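Edge cases, or how I finally got the wrist view to behave

I've been working on rim grasps in simulation again, and this month I am happy to report progress! 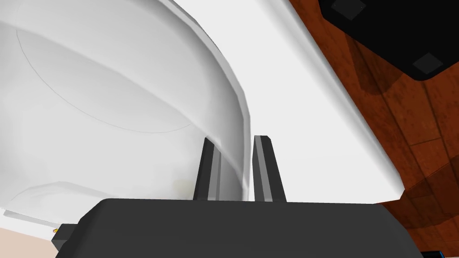

So, the problem. My grasp planner (I call it Zasturar, after a town in a story I never finished writing) has always been decent with blocks, cans, boxes, anything with two sides you can get your fingers around. Bowls are another matter. A big bowl is wider than the gripper opens, so the only sensible grip is on the wall: one finger inside, one outside, squeeze. Easy for a person. For the planner it was a mess, and for most of the winter I blamed the planner.

The planner was fine. What was going wrong was perception, and mostly in the last stretch before the fingers close. From a distance you get a lovely clean outline. Get in close with the wrist camera and you have white curving into white with a flat white surface right behind it, and the rim pretty much melts into the background. My old edge detector would happily lock onto the faint contour line inside the bowl and call it the rim. Then the controller would try to straddle a line in the middle of a smooth wall, bump into it, and push the bowl across the table. I watched that happen a lot of times.

First thing I tried was the lazy thing, which was to crank up the contrast. That helps for maybe one lighting setup and breaks the rest, because now every bit of soft shading is an edge too. I also tried recoloring the bowl. It worked right away, and I put it back the same evening, since white bowls are what I have in my kitchen and I'd like this to work in there someday.

The thing that did help was to stop asking one picture for the answer. The new version keeps a small 3D guess of where the rim is, starting from the far view, and carries it along as the arm moves in. Each new picture is only allowed to nudge the guess a little. If the detector suddenly shouts that the rim is way over there, the tracker shrugs and waits for more evidence. It's just a filter with a gate on it, the kind of thing that's in every textbook, and I had skipped it because I thought the close view would be so good I wouldn't need it. Ha.

I also switched the rim model from a line to an arc with a thickness. A bowl's rim has a lip, and the lip catches light on its outer side and goes a bit gray on the inner side, so there are really two edges running side by side. Look for the pair and the inner contour stops being tempting, because it has no partner. This was my favorite moment of the whole project. I made the change at 11 at night and then sat there grinning at plots until well past one.

Numbers, for those who like them. I ran 2,984 simulated attempts with random bowl positions, random lights and random clutter. The old version missed or bumped the bowl in 157 of the first batch of 300, so more than half. The new one missed 13 in the same 300, same seeds. I've gone through all 13 by hand and they sort into 3 piles:

Bowl tipped up against something, so the rim isn't level and my arc starts out wrong.

Bowl so close to another object that there's no room for the outside finger. Here the planner should just say no, and it doesn't yet.

Joint limits. The arm gets nearly there, runs out of wrist, and the approach stalls. Nothing to do with vision at all.

The second pile is what I'm on now. I want the collision check to run on the swept path of each finger separately – at the moment it treats the whole gripper as one fat box, so I turned the check down to stop it rejecting everything, and you can guess how that went.

A note on tooling, because I spent almost as much time there. I wrote a little replay viewer, Dovance, that scrubs through a run with the wrist view on one side and the tracker's guess drawn on the other. Before this I was reading log files like some kind of monk. If you do any of this stuff and don't have a replay viewer, please go make one this weekend, even an ugly one. Mine is very ugly. It has two buttons and one of them crashes it if you press it while a run is loading.

Still to do: depth noise (my simulated depth is much too clean), bowls with things in them, and mugs, where the handle is going to wreck the arc fit in ways I'm kind of looking forward to. I'll put the rim tracker code up once I've pulled out the hard-coded paths. February's post on controller gains is still half written, sorry to the couple of people who asked.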